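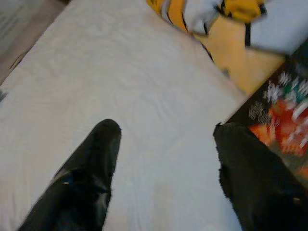

Filed under: Home days, Sewing & mending

September, nearly eleven at night

I ironed a sheet tonight and I am so pleased with myself I can hardly sit down. Well, I half ironed it. It still has those soft little ripples that old cotton gets and I've decided I like them. But the big white one, the good one, the one that has lived in a ball at the bottom of the chest since we left Plemilley, is finally out in the air and I have PLANS for it.

Back up. This morning I only meant to find the pillowcases. I opened the chest and there it all was, the whole linen history of this family squashed into one box, and I thought, right, today's the day. I pulled everything out onto the floor (the floor was clean! I had mopped!) and made piles. Keep, mend, cut up, and what on earth is this. The last pile was the biggest for a while. There was half a curtain in there. There was a tablecloth with a burn shaped like a boot. There was a single green sock, and I don't own green socks.

The white sheet was underneath all of it. I'd forgotten how nice it is! It's from Castellanos, the old shop on the hill in Lirkport with the bell that stuck, and I remember paying 64 for the pair and feeling sick about it the whole bus ride home. Best money I ever spent. The other one of the pair got a hole you could put your head through and went for dust cloths years ago, and those dust cloths are still going too. They don't make cotton like that now, or if they do I can't find it.

So the plan. I'm going to make a quilt back out of it. I've had the top pieced since spring – all the yellows and blues, the one I sewed while it rained for what felt like a month – and it's been folded over the chair doing nothing while I looked for backing fabric. I had looked at a wide one online and it was 100 before shipping, and I shut the laptop very fast. And all this time the perfect thing was sitting under a boot-burned tablecloth! I laughed out loud in the hallway when I figured it out.

Spreading it was the fun part. A sheet that size is like trying to get a cloud to lie down. I'd smooth one corner and the middle would puff up, then I'd pat the middle and the far side would slide. In the end I stopped fighting and just ran my arms across it over and over, from the center out, which is how my grandmother did tablecloths at Christmas. It gets lovely and cool under your hands. I did it a few more times than it needed.

I measured twice and I have 30 inches to spare on the long side, so there'll be enough left over for binding, or for a bag to keep the quilt in, or both if I'm careful. I'm never careful. We'll see.

Pando came in the mail too! Not a person, it's the thread, the heavy kind I ordered ages ago and gave up on. Big fat cone in a cream color. The label says 496 and I have no idea if that's a shade or a length or a lucky number, but it's going to look wonderful against white. I held a strand of it next to the hem and did a small dance.

Lunch was toast, standing up. Dinner was also toast, but with an egg on it, so that counts.

Other things from today before I forget them. The iron spits if I fill it past the line, so stop filling it past the line. The good scissors were in the kitchen drawer with the string. The mend pile is two pillowcases and the blue apron, and I could do all of that in one evening if I put the radio on. The sock has gone in the cut-up pile and I feel fine about it.

Tomorrow I want to be up early and get the batting laid out while the light is good, then baste the whole thing before lunch. I know I always say before lunch. But I'm so excited I might really do it this time – the last quilt took me almost a year from this point and this one is NOT going to. I want it on the bed before the first properly cold night. I keep thinking about getting in under it with that old soft cotton right up against my chin.

Need more safety pins. Need more bread as well.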